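Wed 14 February

# Open day at the Branura Theatre, Plilinstead

The Branura opened its doors backstage for the first time since the new season was announced. I went on the 11 o'clock tour, which was full.

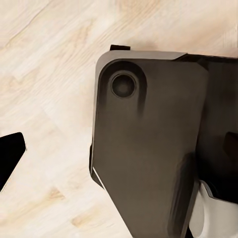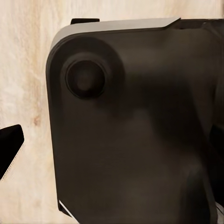
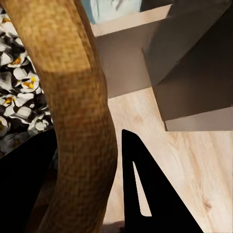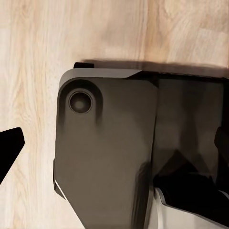 The auditorium seats 500, down from what it held before the balcony closed. We started in the front row and went up through the pass door to the wings. The fly system is still worked by hand, and it takes two people to bring in the heavy drapes.

Wardrobe is on the top floor. They are partway through the costumes for Bevan, the musical that opens in April, and 200 pieces have to be fitted before the first dress rehearsal. Most of the hats are on loan from the Trirkadov company and go back when the run ends.

The rehearsal room was closed to us, but we could hear the chorus going over the same eight bars through the door. Tea was served in the lower foyer. The next tour is after Bevan closes, and tickets will be sold at the box office only.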